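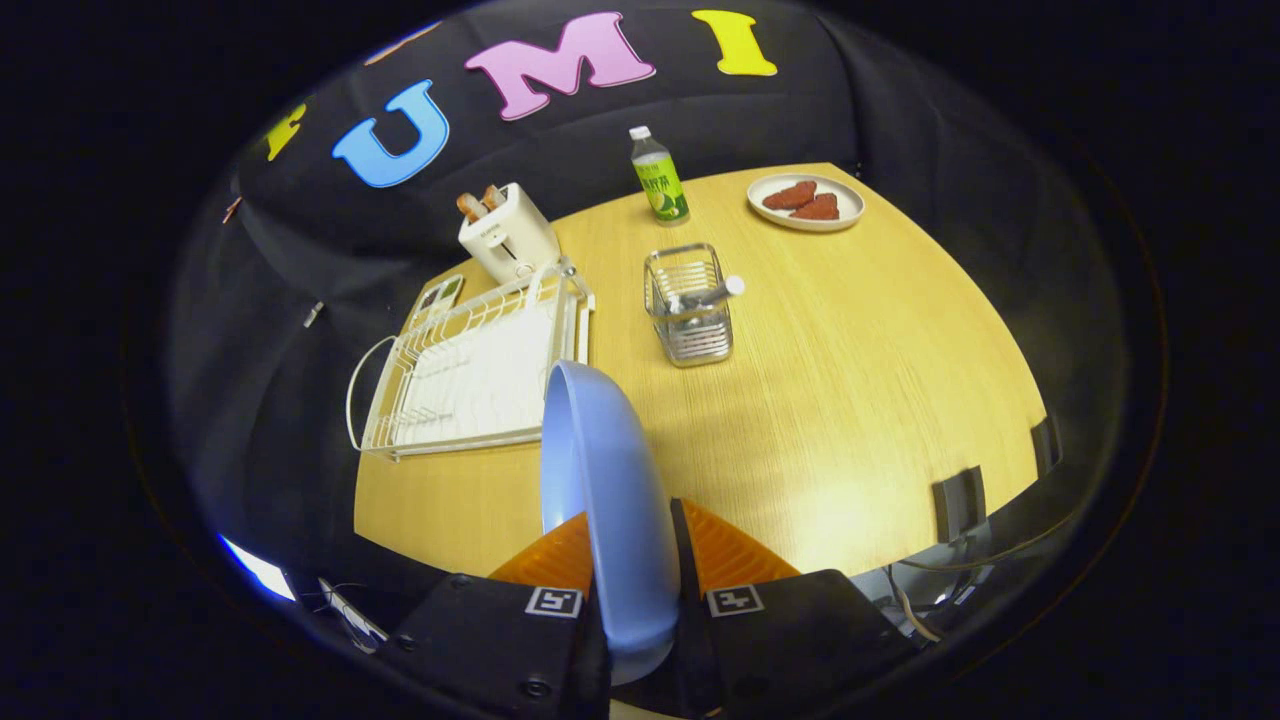

**Wetley Rovers** is a semi-professional football club based in the town of Wetley. The club plays its home games at Cárdenas Field, a ground with one covered stand, one uncovered stand and a hedge that most visiting goalkeepers come to know well. It is chiefly remembered outside the town for the Skestska transfer, a drawn-out affair in which a player was bought, unbought, loaned and finally given away, all without leaving his apartment.

## Early years

The club grew out of a works team at the Sultura button factory, which gave its employees a half day off and soon regretted it. The team's first shirts were factory brown. They were replaced by green ones after opponents complained that they couldn't see the Wetley midfield against the pitch, a problem some supporters say has continued in other forms.

Rovers joined the regional league in the lowest of its divisions and finished second from bottom. The club's own history calls this "a season of learning." The following season, in which it finished bottom, goes unmentioned.

## The Thảo Nông era

Thảo Nông was appointed manager after two other candidates withdrew, one of them during his interview. Nông had coached only youth sides before then and brought several youth methods along, including orange slices at halftime and a rule that nobody could go home until the cones had been picked up. Rovers won promotion in Nông's second season with 60 points, still the club record.

The style of play was direct. Goal kicks were aimed at the tallest player available, and if he was injured they were aimed at the place where he would have been standing. A local paper described one match as "ninety minutes of weather." Attendance nevertheless climbed past 200, and the club bought a second turnstile, which has been used twice.

## The Skestska transfer

In May, with the promotion season just over, Rovers agreed to sign the winger Jytte Þorgeirsson's brother-in-law, a forward then on the books of Skestska. Þorgeirsson herself played for Skestska's women's side and acted as his agent, a role she later said she had taken on "for the length of one phone call."

The two clubs settled on a fee but not on whether it included the cost of the player's boots. Rovers offered to leave the boots out. Skestska replied that the player would not move without them. The paperwork was sent back and forth 115 times by the club secretary's count, which includes the occasions when he mailed it to himself by mistake.

By the time the boots were settled, the registration window had closed. The player was then loaned to Rovers under a clause meant for goalkeepers, which the league threw out on the grounds that he wasn't one. Rovers put him in goal for a preseason friendly to strengthen their case. They lost 4–0, and the appeal was dropped. Skestska released him from his contract that autumn, and he signed for a club within walking distance of his home.

Þorgeirsson never worked as an agent again. She moved into coaching and has turned down the Wetley job at least once.

## Ground

Cárdenas Field is named for the family that sold the club the land and kept the right to graze a horse on it between matches. No horse has been grazed there for decades, but the right is still read aloud at the annual meeting. The pitch slopes toward the railway end. Captains who win the toss usually choose to play downhill in the second half, and away captains who don't know about the slope are not told.

## Rivalries

The main rivalry is with Sultura Athletic, formed by button factory employees who were left out of the original team. Meetings between the two are known as the Buttonhole Derby. Supporters of both clubs dislike the name, and it is the only matter on which they have issued a joint statement.

## See also

- Cárdenas Field
- Sultura Athletic
- List of abandoned football transfers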